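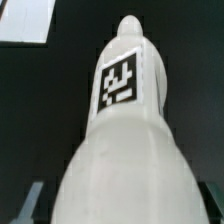
The white one with the little knob on top and the square code stuck to its neck, with a finger on each side.

So I finally made it to the open day at Estau on Saturday, after missing it last fall and sulking for a week. It's out in Florstead, past the garden center, and I drove by the turn twice (the sign is the size of a cereal box). Got there at 2 and the parking lot was already full, so I left the car up by the church and walked.

I figured I'd see big orange arms throwing car doors around. Nope! The first room was long tables and a lot of very patient people, and the thing everybody crowded around was the Gusta bench, where you get to look at the job from the gripper's side. I loved that. I've watched plenty of robot videos and they're always shot from across the room, so you never get a sense of how close in everything is. From down there the white piece looks enormous, like a bowling pin or a chess piece somebody blew up for a parade. All that smooth white against the dark, and then that blocky little black and white square, a bit crooked.

I asked if the crooked label was a problem and the woman at the bench said no, the code tells the software where the piece is and which way it's turned, and it can be tilted up to 28 degrees before they start to worry. Then I asked three more questions and there was a line behind me, so I moved on.

The Abbasi talk was upstairs and way too warm. It was mostly about grip force, and I wrote down "180" and underlined it and now I have no idea what it was 180 of. The slides are supposed to go online, so I'll check. I did like the part about how hard plain smooth shapes can be – I would have guessed the opposite.

Coffee was free, cookies were gone by 3. I bought a raffle ticket, number 100, and won nothing. Feet hurt, but I'm going again in October if they do the evening one, and I want to get to the Gusta bench before the line does.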